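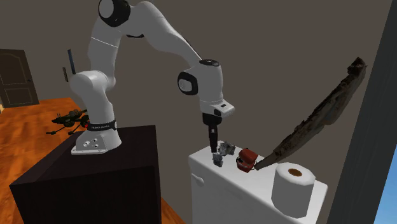 The arm over the tank top in the Lonano bathroom simulation.

Clearing a Toilet Tank Lid: Tips From the Lonano Open Day

Lonano opened its Lotbridge workshop to visitors on Jun 5, 2019, and I went for the cleaning demonstrations. The bathroom one ran on a big screen, all simulated, with a white arm and a black gripper working over a narrow tank covered in clutter. Mayu Murakami ran it and took questions. She said they had put the clearing job through 853 runs by then, and 516 had finished with nothing knocked to the floor.

I wrote down what applies to doing it by hand.

Take the small pieces first. A crumpled scrap near the front edge is the first thing your sleeve will catch.

Lift straight up, then move sideways. Dragging sends the next item over the edge, and it scratches the lid if there is any grit under it.

Move a standing paper roll before you wipe anything. Put it somewhere dry, well away from the sink.

Long or awkward pieces, like driftwood, need two hands. Hold the heavy end and look where the other end is going.

Keep the flush lever clear. Nothing should hang down the front of the tank.

Wipe the bare lid with a damp cloth and a drop of dish soap, from the back to the front. Let it dry for 8 minutes or so before anything goes back on. I put back 2 things at most.

Bongani Msimang asked whether the arm could do the wiping too. Murakami said they hope to show that in July. Parking is behind the building, and the side entrance has fewer steps.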